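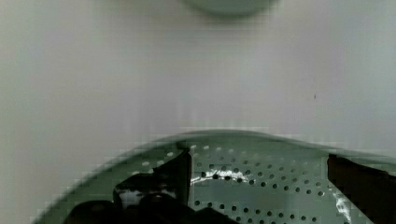 Rinsing and draining come first in this course, ahead of knives and well ahead of heat, and I know a few of you were hoping for something more exciting on your first evening. Bear with me! More dishes are spoiled by water left clinging to the food than by anything that happens on the stove afterward, and a good colander is the answer to most of it. The pale green one we use has rows of small round holes that follow the curve of the bowl, over the floor and up the inside, and that's the sort I'd like you to look for if you are buying one for home. Small holes keep hold of rice and lentils, and they don't let the thin end of a noodle slip through and hang there like a tail.

Unit 2: Rinsing, Draining and Laying Out
Tikow Evening Kitchen, beginners' group
Notes by Aurelia Auer, with additions by Mi-kyung Bang

What to bring: an apron, a dish towel you don't mind staining, and these notes. The class runs 15 people at most, so there is room to spread out, and please do spread out.

Rinsing

Put the food in the colander before you turn on the water, and keep the stream gentle. Berries and soft herbs bruise under a hard tap (I have ruined a good many raspberries this way, and I still catch myself doing it when I'm in a hurry). Move things around with your open hand. Leafy greens are better swished in a big bowl of cold water first, then lifted out by the handful into the colander, so the grit stays behind at the bottom of the bowl. If you tip the whole bowl over the leaves, you pour the grit right back on top of them, and you'll have it all to do again.

Canned beans want a good long rinse, until the foam is gone. Rice is a matter of taste and of what you are cooking, and Mi-kyung will talk about that at more length in Unit 5.

Draining

Give it time. Most people shake the colander twice and move on, and then wonder why the salad dressing slides off the lettuce. Set it over a bowl or in the sink, leave it for 15 minutes, and go and do something else. Pasta is the exception, as it should go back into its sauce while it is still a little wet. Save a cup of the cooking water before you pour, and put the cup right beside the stove where you'll trip over it, so to speak, because everyone forgets.

Never drain anything heavy and boiling with the colander held in your hand. Both hands belong on the pot.

Laying out

Before you cook, get everything you need onto one surface where you can see it. I'm always a little surprised by how much this calms people down. Bottles, fruit, plates, bowls, the lot. Try it first with things that don't need cooking at all, so that you can think about where they go without worrying about what is burning. 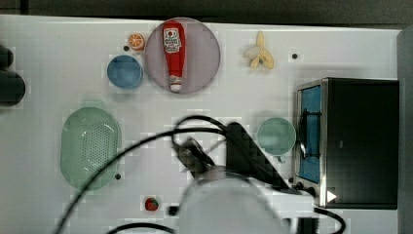

Leave yourself a clear patch at the front to work in. It doesn't need to be large, but it does need to stay clear, and you'll find that things drift into it while you aren't paying attention. Anything that gets hot should have its own end of the table, with space for the door to open all the way and nothing in its path. Bowls you are going to fill can sit near the food that is going into them. Sauces and condiments come out last and go back first, as a tall bottle is the easiest thing in the world to catch with a sleeve.

Teemu Rautiainen, who taught this unit before me, used to have his students set the table out, walk away for a cup of tea, and then come back and move one thing. I've kept the exercise, tea included. It sounds silly until you try it, and there is nearly always something in the wrong place.

Practice at home, before Unit 3

Rinse and drain one leafy thing and one small grain or bean, and write down how long you left each of them.

Lay out a whole meal before you start it. A sandwich counts.

Look over your own colander for cracks and for stuck bits in the holes. An old soft toothbrush does the job nicely, with warm water and dish soap.

If you have to miss a session, tell Young-sook Ok at the front desk and she'll put the next handout aside for you. Unit 3 is knives, and please wear closed shoes.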